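Parallel gripper keeps missing flat lids on a tile floor

Posted by tilefloor_dan, 10 June 2022

We are comparing two parallel grippers on a two-arm setup for picking up litter and dropping it in a small lined trash can. Bottles and crumpled paper are fine with either one. Flat round lids are the problem. Over 40 tries the Niller fingers got the lid 4 times. The Sutter fingers did better but still slide on the tile. Both run on the same Wirkura controller with the stock force limit. I would like to keep parallel grippers if possible. Is it the fingers, the approach angle or the force setting?
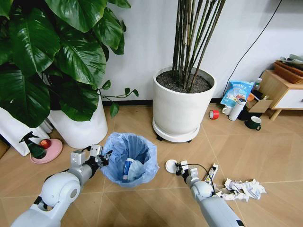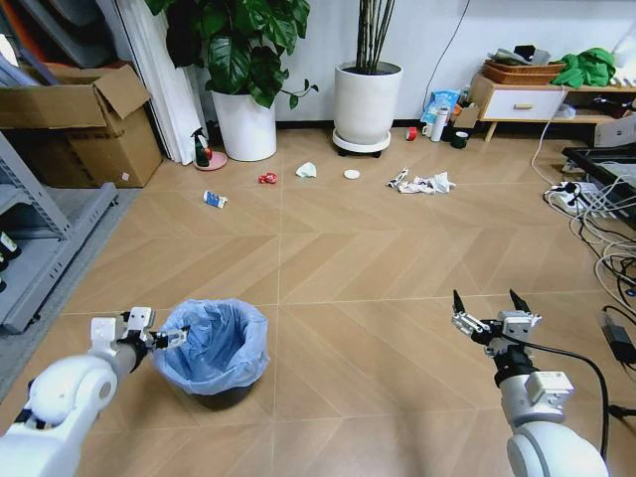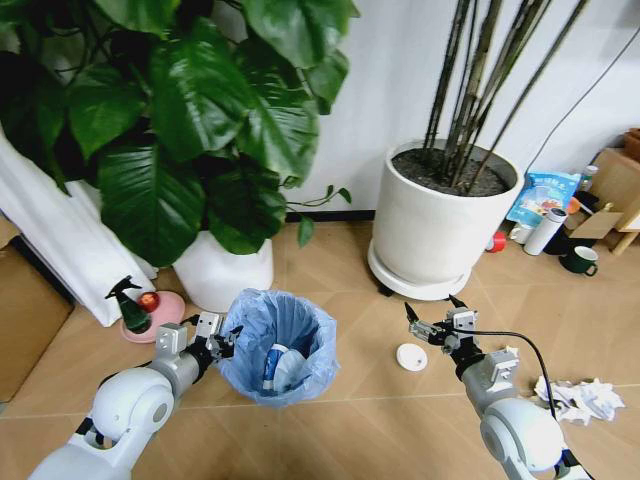 The first one has the lid in the right gripper. In the third it is flat on the floor.

Christos Koutsoukos
Start with the approach angle. If you come straight down on a thin disc, both fingertips hit the floor before they close and the controller reads that as contact. Tilt the wrist and let one finger touch the floor first, then slide it in until it meets the edge of the lid. The other finger comes down on top. I would leave the force limit alone until that works. Also check fingertip thickness. Anything thicker than the lid will just push it along. Skikov sells thin steel tips that bolt on to most parallel grippers, but filing down a spare set is cheaper.

When you compare the two sets, start the lid in the same spots for both. Otherwise you are mostly testing where it landed.

mbarrow
Get a suction cup, it's easier.

grout_line
Suction works on smooth lids. It won't do much for crumpled paper, so you would need a tool change or a cup on one arm only. We did the second and kept it. Cup on the right, fingers on the left. Grout lines were a nuisance for us too, a fingertip can catch in them when you slide, so pick a direction that runs along the line if you can. What speed are you closing at? Ours got better when we slowed the last part down.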